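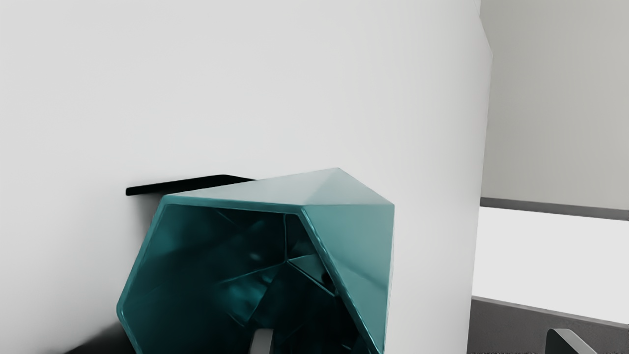 The teal container and the black shelf, from the simulation at work.

2020-06-25

I slept badly again, so I write this in the kitchen before the others wake up.

Yesterday was my ninth day in the training room. I still say "training room", but it is only the old office beside packing hall two, with new desks and a very loud fan. Four of us from packing were moved there. We look at rendered rooms on a screen and decide if the try of the robot was good, bad or "unclear". When enough of them are marked, Clisard sends the next version, and after some weeks the version goes to the real arm in the hall. This is how I understand it. Segundo Usuga from Clisard explained it to us with drawings, and I was too shy to ask him to repeat the middle part.

The picture I put on this page is one I was allowed to print. It is from the group with the teal container. I know this container better than my own cups now. It has many flat sides with sharp edges, and when it is tipped with the mouth towards you, it is dark inside like a small cave. In the hall we have nothing so pretty. Our bins are from Agudelo, grey, and they smell of cardboard.

I spent a long time on this one. From one picture I could not say if the container stands on the shelf or only in front of it. Flor Mamani looked over my shoulder and said "in front", very sure. I marked it unclear. Later I felt guilty, as if I had not done my work, but Segundo says unclear is also an answer and he prefers it to a guess. The target is 80 in one shift for each person. I made 62 on my best day. In packing I was one of the fast ones, and it is strange to be slow again at my age.

I want to write down what is different, because in December I will have forgotten how it was.

My back does not hurt. This is the first thing and it is a big thing. After eleven years of lifting I thought the pain in the evening was simply part of evening. Instead I have dry eyes and a stiff neck, and I am hungry at wrong times.

It is also quiet. In the hall we shouted to each other over the belt, half of it nonsense, about food and about somebody's brother-in-law. Now we sit with our backs to each other. Flor hums. I used to find it annoying and now I wait for it.

And the people who stayed in the hall look at us differently. At lunch one of the men from the Diklow line asked me how my student is doing, the robot he meant. He was smiling, but the table became silent. I said it is still a bad student, it does not know how to pick up a box with a soft corner. That is true. I did not say that it was worse last week. Last week I did not like to see it fail, and I noticed that I was on its side. I have not told this to anyone at home.

The paper from the management says that no one loses the place before the end of the year, and after that they will "review". I read this sentence with the dictionary two times. It means the same both times.

Flor thinks we are the lucky four. She has already asked if there is a course at Fasbridge in the evenings, and she wants me to come with her. It costs more than 4000 for the whole year, and the company pays half if you pass. I told her I will think. She said I always say this and then I think until the door is closed. She is right about that.

I must ask Segundo if we can have a second lamp, my corner is dark after four o'clock. Also return the locker key to hall two, number 362, I keep forgetting it in my coat. They have given the locker to a new boy already and he is putting his bag on the floor.

The kettle is ready and I hear somebody on the stairs. I will look at the course paper tonight, after dinner.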